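Monday, December 23, 2024

**Found keys to be held at Grolari desk over the holidays**

Anyone who has lost keys in or near the Selico building in recent weeks is being asked to check with the front desk at Grolari, which has taken over lost property for the whole site.

Until now each tenant kept its own box. People who dropped something on the stairs or in the car park often had to ask at three or four doors before they found it, and some gave up. The Akpalu café on the ground floor had the fullest box, mostly gloves and umbrellas, while keys tended to end up in a drawer on the first floor.

The boxes were emptied and brought together last week. In all, 173 items were handed over, and 14 of them were keys or sets of keys. The rest included scarves, reading glasses, odd earrings, a child's welly and a good many water bottles.

Keys will be kept apart from everything else in a locked cabinet behind the desk. Staff will not read out or send descriptions of them over the phone. Owners will need to call in and say what is on the ring – how many keys there are, whether there is a fob or tag, and roughly where they think they lost them. If they can bring a matching key from home, so much the better.

Each set is being laid out on a table and checked for a name or number before it goes into the cabinet. Anything with an address on it will have the tag taken off and stored separately.

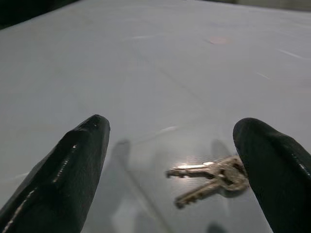
Unclaimed keys will be held until the end of March. After that they will go for scrap with the other metal from the building. Clothing and other items will be kept for 30 days and then passed to the Flellia charity shop, which has agreed to collect from the back entrance.

The desk is open on weekday mornings and will close at noon on Christmas Eve. It opens again after New Year. During the break, the site is locked, and anything found outside can be posted through the Grolari letterbox in an envelope marked with the place and the date.

Almost 900 people use the building in a normal week, counting visitors to the café and the evening classes. Tenants have been asked to put up a notice about the change by their own doors, and class tutors will mention it at their first sessions of the new term.

There is no charge for collecting lost property.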